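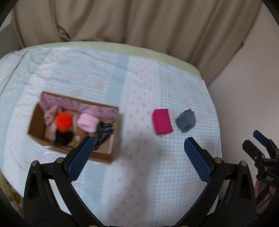

The **Pretik** is a hand-held gripper of open design, made for building at home or in a small shared workshop. It is used in pairs, one for each hand, to record how a person handles household objects, and the recordings are later used to train robot arms. The design was first published in January by Arevetti, a shared workshop in the town of Gotevitz, and revised on 10 April 2024.

## Construction

The Pretik has two fingers moved by a linkage. The builder prints the frame and the arms in black plastic and joins them with metal pivot screws. A complete gripper has 21 printed parts, and printing them takes 12 hours on a common home printer. The holes for the pivots are printed slightly too small and must be opened with a drill by hand. If a hole becomes too wide, the finger moves sideways and the arm has to be printed again.

The grip pads are cast separately from a soft material and are glued to the fingers at the end. The instructions advise leaving the glue for one night before the first use. In the first version the pads were smooth, and many builders reported that paper and thin plastic slipped out. The revised pads have a raised pattern.

## Use

Most builders work with things which they already have in the house. Clothing is popular in the Gotevitz group, especially small knitted pieces, which are taken out of a cardboard box and put back into it. Knitted fabric is considered difficult, for the reason that it changes its shape when it is lifted and one piece easily pulls another with it. Pouches with a zipper are used as a second exercise.

A bed is often preferred to a table. It gives enough space for two grippers, and the soft surface protects the fingertips when the user presses down too strongly.

## Variants

The Nordin is a smaller variant with shorter fingers, intended for users with small hands. It shares the pads with the Pretik, but the linkage arms cannot be exchanged between the two models.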